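Crabtree launches a cloth subscription for people who own one grey rag

9 May 2020

Crabtree, supplier of household cloths since 1887, today launches Skotimo, a colour-sorted set of cleaning cloths with a simple rule: red for the bathroom, blue for glass, green for the kitchen. What you do with the pale ones is between you and your skirting boards.

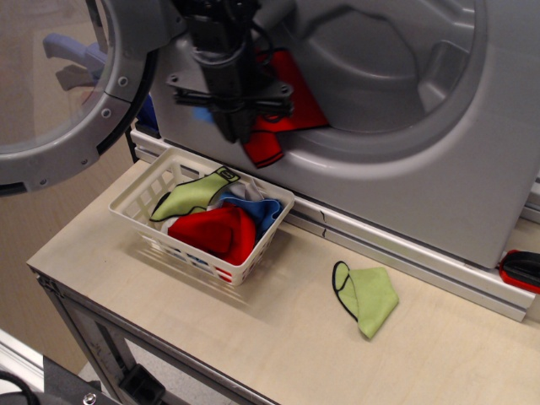 Skotimo cloths at the washing machine, with the basket alongside.

The whole lot goes in one wash. Crabtree asks only that you leave out the fabric softener and empty the drum properly, as a stray blue has a way of turning up in a pillowcase in September.

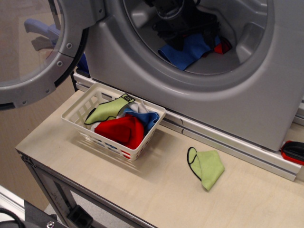

"We tried 81 names for the green," said Imani Nyanda, head of product. "We went with green."

Skotimo costs £2 a cloth from Crabtree's online shop. Baskets are sold separately, and washing machines not at all.

Press contact: Imani Nyanda, Crabtree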